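A Basket for Every Thing
By Moataz Belkadi

When my wife and I moved to Grinthorpe in September, we brought with us 2,066 books, two chairs and a very large quantity of small things. The books I know exactly, for I had made a list of them. The small things had never been on any list. They were pens, batteries, keys for doors we no longer have, buttons, our daughter's toys and blocks, and they travelled in shopping bags tied with string.

For the first month they stayed in the bags. If somebody needed a battery, the bag was emptied on the kitchen table, and then the table was full until the evening. My mother-in-law visited us on a Monday and looked at this for some time. She said that in her house there was always a basket. I thought she meant one basket. She meant that for each kind of thing there was one.

So I began to read about baskets, and later to visit people who sell them. In Keltivville, half an hour by bus from us, there is a shop called Fahmy, where baskets hang from the ceiling and stand in towers up to the window. The owner let me stay a whole morning behind the counter. Most customers, she told me, ask first for a lid. They want the things to disappear. She tries to sell them an open basket, and a low one, for with a lid you must do two movements and a tired person will do only one.

I have thought about this sentence many times. In our old flat we had a beautiful chest with a heavy cover, and everything in the house lay on top of it.

The second thing I learned at Fahmy was about material. I had wanted willow, as my grandfather used. But willow does not like a bathroom, and it catches on wool. The synthetic kind, which I had always looked down on a little, can be washed under the shower and put back. The best ones keep a thick twisted border, so the hand has something to hold – and a child can pull the basket by it over the floor without breaking it. The dark brown sells more than all the other colours together. It is forgiving with dust, but in a dark cupboard you will not find the small black things in it. For these take a pale one.

About size, people make the same mistake that I made. I bought the biggest basket of the shop, and in two weeks it was again the shopping bag, only with better manners. A shallow rectangular one is better, and two of them side by side are better still: one for what is used every day, one for what is waiting. Children understand this very quickly if the things have clear colours.
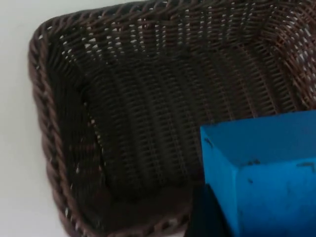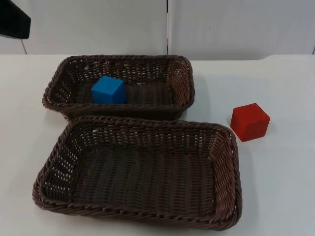
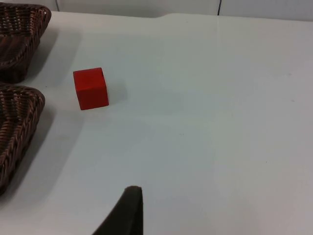
Dark woven baskets with a braided rim.

At home we have now two in the sitting room and a third by the door, bought from Prirka, a small workshop that also repairs old ones. The third is for keys and gloves. My daughter has decided that one of her blocks must live there too, and I do not discuss it with her.

The rule in our house is that a basket is emptied completely once in a season, on the floor, with everybody present. It takes an hour. Last time we found the spare key of the cellar, which I had already paid to have copied, and a good number of buttons. My mother-in-law took the buttons home with her. She has a basket for them.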